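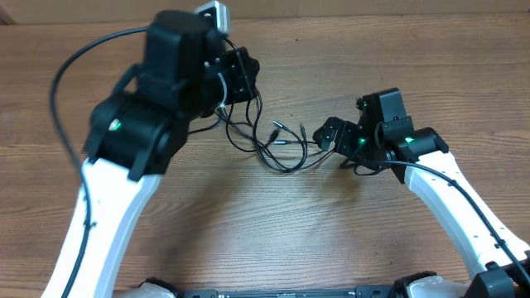

Why does it keep telling me my quotation is unattributed when I've seen it on four different websites, one user of the previous version wanted to know, and could we please make it stop. We could not. We did rewrite this section, though, and moved it closer to the front.

Section 3. Checking a quotation about religion and the founding

Skenari compares a quotation you supply with the sermons, pamphlets, letters and convention records in the Karnis collection. It reports where the words appear, who is credited with them, and how far your version has drifted. It has no opinion on whether America was founded as a Christian nation. Users on both sides have written in to complain about this, often in similar language.

Before you start

You need a working copy of Skenari, the Karnis collection already installed (see Section 2), and the quotation as you first met it. Don't tidy it up. If it came with capital letters on every noun and an eagle in the corner, leave the capitals in. The eagle can go.

Note: Karnis holds 87 volumes. That is a lot of paper and still only a small part of what people wrote down in the period. Please keep this in mind when you reach the results screen.

3.1 Entering the quotation

1. Open Skenari and choose New Check from the File menu.

2. Paste the quotation into the upper box. The limit is 600 characters. If yours is longer, break it at the end of a sentence and run the parts separately.

3. Remove any ellipses and run the words on either side of each one as separate checks. An ellipsis can cover a skipped comma or a skipped decade, and the software can't tell which.

4. Enter the claimed author in the lower box. If you have seen it credited to several people, pick one for now. You can add the others under Alternate Names.

5. Leave the Date field blank unless your source gives a date. Filling in 1776 because it feels right will limit the search to 1776.

Caution: Don't enter your own conclusion in the Notes field before running the check. Notes are printed at the top of the report, and it is no fun to hand out a page headed "Proof at last" over a blank result.

3.2 Choosing how strictly to match

1. Click Match and choose Exact, Close or Loose.

2. Start with Exact. It allows for old spelling and the long s, so "Congrefs" will be read as it should be. It allows for nothing else.

3. If Exact finds nothing, try Close. Close accepts changed word order and small substitutions, such as "Providence" for "God" or "religion" for "Christianity." Every substitution is marked in the report, and you should read those marks slowly. A good deal of the argument about the founding lives inside them.

4. Use Loose only to get ideas about where to look next. Loose will match nearly any sentence containing "liberty" and "Almighty" with nearly any election-day sermon.

Note: A Loose match can't be exported. We used to allow it. The results turned up in several newsletters.

3.3 Reading the report

The report opens with one of these headings.

Found. The words are in a document written by the claimed author, or recorded at the time by someone in the room. Click the heading to see the full page. Please do click it. Letter writers of the period were fond of setting out an opponent's view at length and with great fairness before taking it apart, and the first half of such a letter quotes beautifully.

Found elsewhere. The words are in the collection under another name. Usually a minister said it and a president got the credit. This heading seems to annoy people more than any other.

Late. The earliest appearance comes after the claimed author's death. Skenari gives the date of that appearance and the title of the book, which is often a school reader or a biography meant to improve the young.

Unattributed. The words don't appear in Karnis. This does not show that the quotation is false. It shows that you have more work to do, and the report lists the collected editions you might try.

To check the context of a Found result:

1. Open the full page and turn on Surrounding Text.

2. Read at least 2 pages back and the same distance forward. The Next Page button stays gray until each page has been on screen for a little while. This is deliberate, and yes, you can get around it by going for coffee.

3. Look at the document type in the right-hand panel. A treaty, a private letter and a Thanksgiving proclamation were written for different audiences. A man might sound quite devout in one and rather less so in another during the same week in March.

4. If the document is a draft, click Compare to see the version that was adopted. Words about God went into drafts and came out of them, and sometimes went in again. Cite the version you mean.
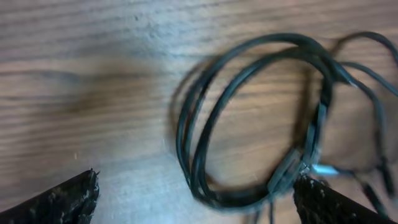
5. Save the report. Skenari names the file after the first words of the quotation, so you may want to rename it if you check several that begin "It is impossible."

Caution: Compare works on a single pair of documents at a time. If you open a third, the first will close without asking, and any notes you made on it will close too.

3.4 Setting up the citation

1. Choose Cite from the Report menu. The default style is Makris Short, which gives author, document, date and page.

2. If you are writing for people who disagree with you, use Makris Full. It adds the holding library, the editor of the printed edition and a line on how the text reached us. It's ugly, and it saves you a second round of letters.

3. Check that the words "as recorded by" appear wherever the source is somebody else's notes. Much of what was said in the conventions comes to us through listeners with tired hands and strong views of their own.

4. Delete nothing after the word "disputed." The field will let you. Your readers will be less easygoing.

3.5 Common problems

The search runs for a long time and returns nothing. Look for curly quotation marks or a stray web address at the end of your pasted text.

The same sentence is Found under both authors I entered. One of them was probably quoting the other, or they were both quoting Scripture. Turn on Bible Match in Settings and run it again. A surprising number of original thoughts disappear at this stage.

The report calls a phrase a later addition, but my grandfather's copy has it. Look at the title page of the copy for the year of printing. If it is older than anything in Karnis, we would very much like to hear from you; use the Submit a Source form described in Section 5.

I have a quotation proving the founders were all deists and it has come back Late. See 3.3. The heading means the same thing whichever way the quotation points.

Skenari and Lurnov give different results. Lurnov searches newspapers, and newspapers reprinted one another with a free hand. Where the two disagree, open the earlier document and read it yourself. If they agree and you are still unhappy, the Match setting is probably fine and you can leave it where it is.

Settings that carry over to the next check are listed in Section 4, along with instructions for clearing them.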